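The Road over Siltstead

The bus from Dallthorpe stopped running over the pass in May, so the driver bought the old one and kept going up on his own. It was a 20-seater with bad brakes and good heat. The road had 101 marked curves between the river and Siltstead, and he used second gear on most of them.

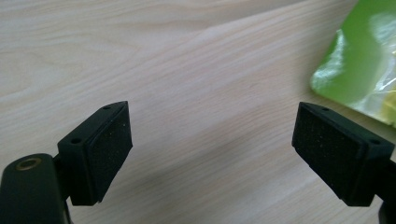

His one passenger that morning was a woman with a suitcase. She wanted to know if they would pass the viewpoint at Cevness. He said they would, if the fog let them find it.

"My mother worked at the toll house there," she said. "She sold tickets and soup."

He remembered the soup. He did not remember the mother, and he kept that to himself.
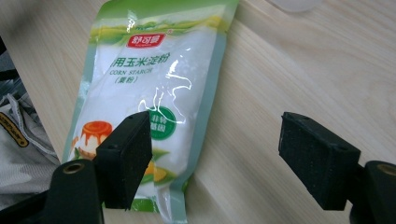
Cevness, 400 Meters Up

The toll house had no roof now. He parked beside the wall and left the engine on. The woman got out and walked to the railing. There was nothing to see past it – only white, and the sound of a truck working its way up from Keane.
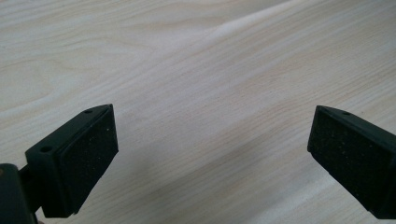 She stood there for a while. Then she went along the wall with her hand on the stones until she came to the ticket window. The shelf was still there. She put two coins on it and came back to the bus.

"Is it far to the top?" she asked.

"Nine more curves." 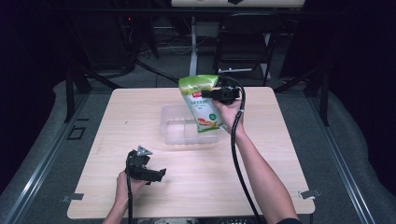
He let the truck go by first. Its driver raised a hand and he raised his. Then he pulled out behind it and followed its lights, and on the third curve the fog thinned enough for him to see the river, a long way down, and the road they had come up on. He slowed so she could look. She had fallen asleep against the suitcase.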